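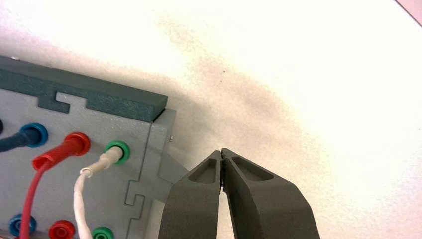 4.3 Setting the task board and checking arm clearance

Applies to the Kevar two-arm bench cell. Do this after any change of gripper fingers, and every 300 hours of running.

CAUTION: Keep hands off the table while the arm drives are on.

1. Switch off both arm drives at the Stanbridge supply.
2. Press the joined modules of the board together by hand. No seam should rock.
3. Place the board near the middle of the table, between the arms.
4. Push each test lead fully home in its banana socket. Do not pull on the cable to test it.
5. Switch on the drives and select speed 30.
6. Bring the left gripper to the button end of the board and the right gripper to the rotary knob end. Stop above the board.

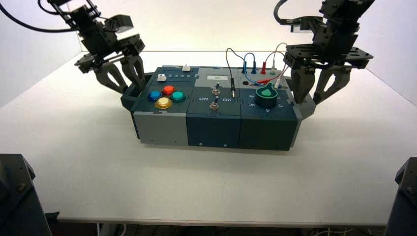

Figure 4-6. Board between the two arms, right gripper over the knob module.

7. Close each gripper with nothing in it. Compare the fingertips with Figure 4-2.
8. Move the wrist slowly past the patch leads. If a lead touches a finger, stop and re-route it.
9. Save the position as point 57.

NOTE: On Yin controllers the point must be saved once for each arm.

Comments (3)

Zineb Filali: Step 9 fails if the drives have timed out. Ours do so after nearly 30 minutes.

Conceição Caldeira: Same at Plodolham. Repeat from step 5.

Zineb Filali: Worked, thanks.

Shares: 30

Kevar bench cell guide | Revised 2023-12-17 | Contact support | Back to top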